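Comunidad Erar > Ayuda > Pinzas y muñecas

La pinza no cierra del todo y el brazo no avisa

Tengo dos brazos Erar en tareas de limpieza. Desde junio la pinza izquierda suelta el mango a media tarea y el panel sigue marcando 100. Ningún código de error. ¿Es el motor o el sensor? 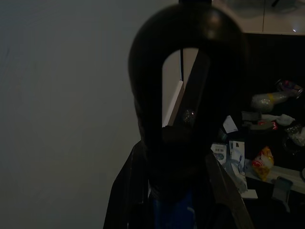 Enviado por: urquijo_taller
Versión 4 del controlador. Ya recalibré dos veces.
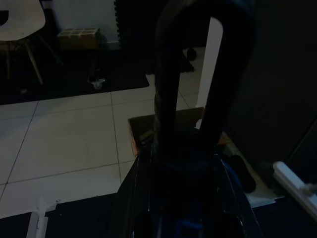 El fallo del sensor de cierre es conocido. Baja la fuerza a 50, repite el cierre y compara la lectura. Haz la prueba lejos del suelo: con un zapato negro tirado al lado de la muñeca y cartón detrás, yo despejaría antes de mover nada.
wovach28
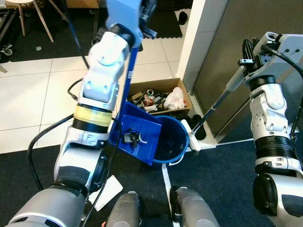 Categoría: Seguridad

Corta la corriente antes de tocar los dedos. Y vigila los cables en los codos, a mí se me enganchó uno.
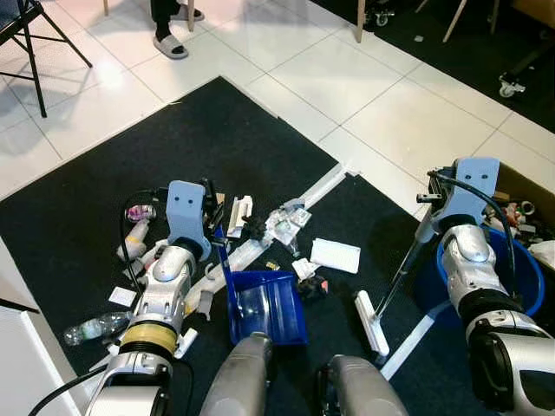

Si aun así falla, pide el sensor a Zaralora. El mío tardó 28 días.
zaralora_no_soy

A mí me pasa igual.
mopa50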